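About Perkitz

Who we are

Perkitz is an independent test laboratory for flexible food packaging. We measure how well films, pouches and seals keep moisture and oxygen away from dry foods, and we report the results to the companies that make, fill or buy the packs. We do not sell film or packaging machinery, and we take no commission from those that do.

The laboratory occupies 2845 square feet on the ground floor of the Comden building in Stosow. It has a staff of 15. The conditioning rooms run day and night, and the office is open on weekdays plus Saturday mornings for sample drop-off.

What we test

Most of our work concerns low-moisture products: crackers, puffed grains, toasted seeds, dried noodles, powdered drinks. These foods lose their texture after a fairly small gain in water. A cracker that leaves the oven crisp may be rejected by a taste panel well before there is any safety concern, so the useful life of the product is set largely by the pack.

Single-serve packs are a harder case than family bags. A small pack has more film area for each ounce of food, and more seal length as well. A film that performs well in a large bag can give a disappointing result when the same food is divided into portions.
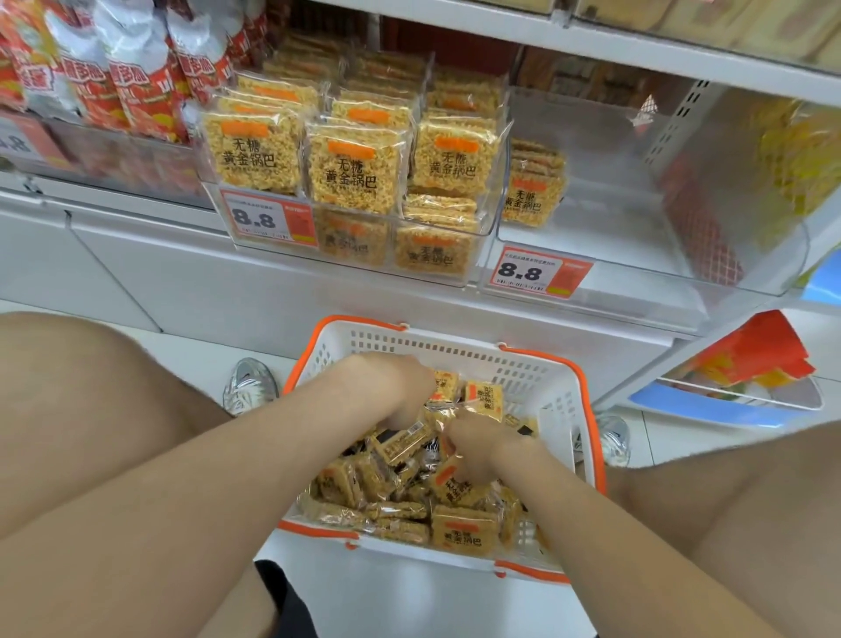
Our standard program for a new pack covers water vapor transmission, oxygen transmission, seal strength and leak detection. Transmission is measured on flat film first and then on finished packs, and the two figures often disagree. Folding, printing and the heat of the sealing jaws all change the film, and a value taken from a supplier's data sheet describes the roll before any of that has been done to it.

For leak detection we ask for 1000 packs from a normal production run. Hand-picked samples are accepted, but the report will say that they were hand-picked. Where a client can supply packs from the start and end of a shift, we prefer to have both – jaw temperature drifts, and the drift tends to show in the seals.

How we report

Each report states the method, the conditioning time, the instrument used and the individual readings along with the mean. We list failed packs by position in the carton when that is known. Recommendations go in a separate section, so the data can be passed on without them.

Shelf-life estimates are given as a range. We run accelerated storage at raised temperature and humidity and keep a matching set at room conditions for comparison. Clients who need a quick figure for a label can have the accelerated result alone, with a note that the slower set is still running.
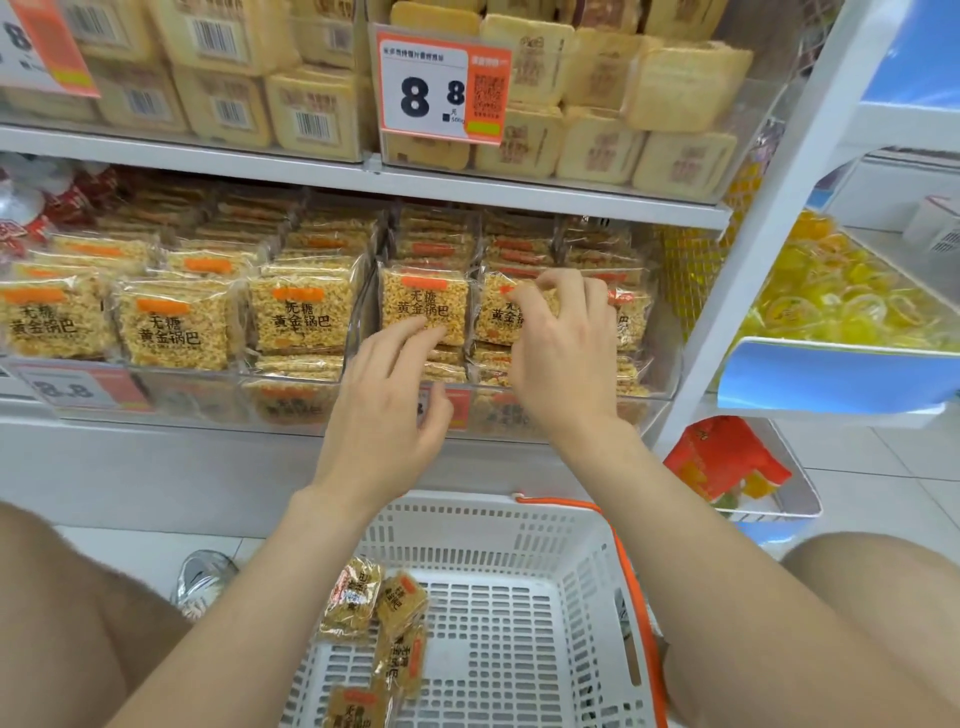 Andreadis wrote to us after its first project that the report was longer than expected and the pages of raw readings were the part its engineers used most, adding that "a summary table at the front would have saved us a morning." Reports now open with a summary table.

Equipment and calibration

We operate 5 conditioning cabinets, a pair of transmission analyzers, a tensile tester and a vacuum chamber for bubble testing. The analyzers are checked against reference film at the start of every working week. Calibration records are kept with the job file and are sent on request at no charge.

The tensile tester was replaced in July. Clients with long-running seal strength data can ask for the overlap study, in which both machines were run on the same rolls.

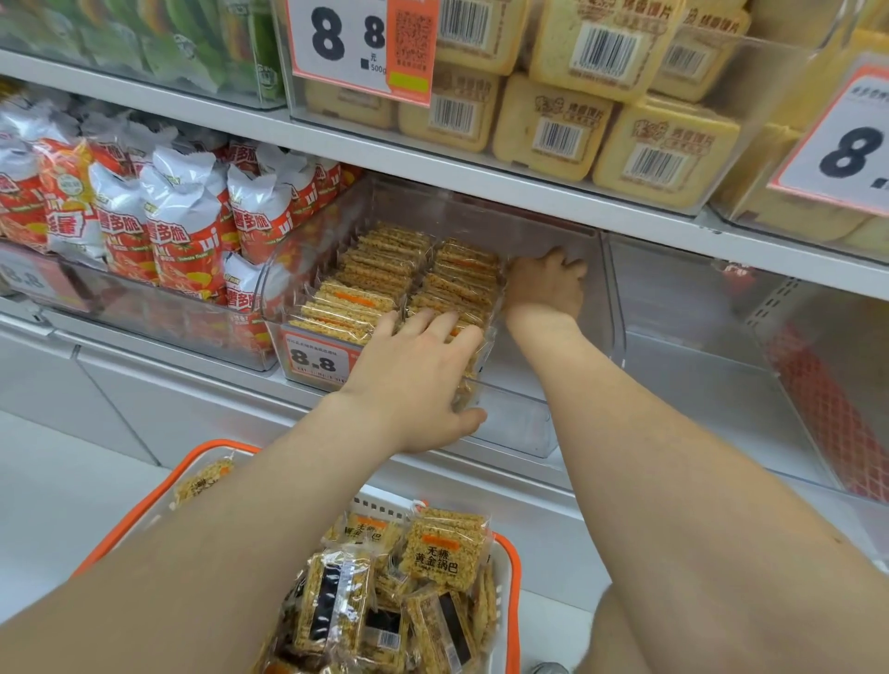
Individually wrapped crackers in a clear shelf display bin.

Sending samples

Pack samples in a rigid carton with enough padding to prevent movement. Do not tape directly onto the packs. Mark the carton with the job number, the production time and the film code. Film should be sent as a roll end, wound on its core – folded sheets cannot be used for transmission work.

Samples are kept for one month after the report is issued and are then discarded unless the client has asked for their return.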